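Método Dillberg

O método Dillberg é um programa comercial de desfralde noturno para crianças a partir dos três anos, divulgado pela editora Goka. Promete noites secas em 21 dias, promessa que nunca foi demonstrada de forma independente.

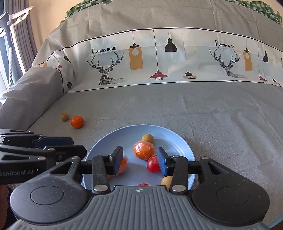 A única avaliação citada pela editora é um inquérito a 2631 famílias, todas compradoras do guia. Irena Tomaszewski criticou a falta de grupo de comparação e lembrou que muitas crianças deixam a fralda sem qualquer programa.

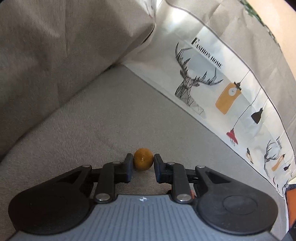
Receção

Skye Moffat considerou o guia «caro para o que ensina».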